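Search this site
Search for: Treatments, prices, aftercare
Go

About Pendora Skin Clinic

By Zoi Triantafyllou
Updated August

Pendora is a skin clinic on the second floor of the Trerura Building. We treat acne, acne scarring, dark spots, redness, rosacea, and unwanted hair. We also do chemical peels, microneedling, and a small number of laser treatments. The clinic has four treatment rooms, a consultation room, and a front desk that answers its own phone.

How we started

I trained as a nurse and spent nine years in a hospital burn unit before moving into skin care. A lot of the work on the unit was scar management, and patients kept asking where they could go after discharge for help with texture and color. There weren't many places to send them. I rented one room from a dentist and saw patients two evenings a week, mostly for scars. The dentist moved out, I took over the lease, and the clinic has been at this address ever since.

We added acne treatment in the second year and hair removal in the fourth. Kovon, a smaller practice across the river, merged with us after its owner retired. Former Kovon patients kept their records and any prepaid sessions, and those sessions are still good. If you were a patient there and have not been in for a while, call the desk and we will look up your balance.

Who works here

Every treatment is done by a registered nurse or a licensed aesthetician. Peels above the superficial level, microneedling deeper than the standard setting, and all laser work are done by nurses only. Our supervising physician is in the clinic on Monday and is available by phone the rest of the week. She reviews the chart of every new laser patient before the first session.

New staff spend their first 12 weeks working alongside someone senior. They observe first, then treat with supervision, then treat alone with chart review. We do not pay commission on treatments or products, and staff do not have sales targets.

What happens at a first visit

A first visit takes 47 minutes on the schedule. We go over your medical history, current medications, and what you have already tried. Please bring the products you use at home, or a list of them. Retinoids, some antibiotics, and recent sun exposure all affect what we can do and when. If you have taken isotretinoin, tell us when you stopped.

We take three photographs under the same light each time so that you can compare later. They stay in your chart and are not used anywhere else without written permission.

Most people do not get treated on the first visit. For darker skin tones we do a test spot before any laser or medium peel and wait at least two weeks before going ahead. Some patients find the wait frustrating. Dark marks left behind by a peel that was too strong can take months to fade, and we would prefer to find out on a small patch behind the ear.

The consultation fee is applied to your first treatment if you book within 90 days.

What we don't do

We don't offer injectables. Patients who want them are given the names of two outside practices, and we have no financial arrangement with either one. We also do not remove moles or skin tags, and we don't treat any spot that has changed in size, shape, or color. Those need to be seen by a dermatologist. If we notice one during your visit we will write a referral letter the same day at no charge.

We don't treat anyone under 18 without a parent or guardian in the room.
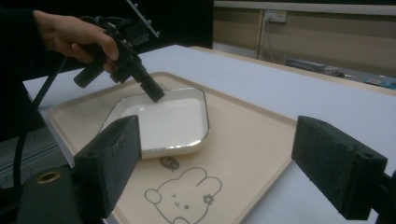

Our peels are applied by hand, in layers, and the strength is chosen for each patient at each visit. A peel that suited you in winter may be too much after a summer outdoors. For a superficial peel the nurse cleans the skin, protects the corners of the eyes and mouth, applies the solution, and watches the clock. A shallow white dish with rounded corners, like the one on the cream-colored tray, is a good shape for holding a small amount of liquid within reach, and the solution shows up clearly against a plain white inside. Expect tightness for a day and flaking for three to five days. Don't pick at it. Wear sunscreen every morning, including when you are staying in.

The Ye fund

Ye is the name of our reduced-fee program for people with scarring from burns, surgery, or injury. It pays for up to six sessions per person. Last year it covered 232 sessions. Applications are read in the order they come in, and you do not need a doctor's letter to apply. The form is one page and the front desk has copies.

Location and hours

We are in Suite 2288 of the Trerura Building. The elevator is to the left of the main entrance, and there is a ramp on the parking lot side. Parking is free for two hours with validation. We open at 8:30 a.m. and the last appointment begins at 5:15 p.m. We are closed on Sunday.

Please give us a full day's notice if you need to cancel. Missed appointments are charged half the treatment price, except in an emergency.

Our patient list passed 3000 this spring, and the wait for a first visit is longer than it used to be. A fifth treatment room is being fitted out now. Until it opens, ask the desk to put you on the short-notice list if your hours are flexible.

Recent posts
How long to wait between peels
Sunscreen for skin that burns and skin that doesn't
Microneedling and active acne
Preparing for your first laser session
What to put on flaking skin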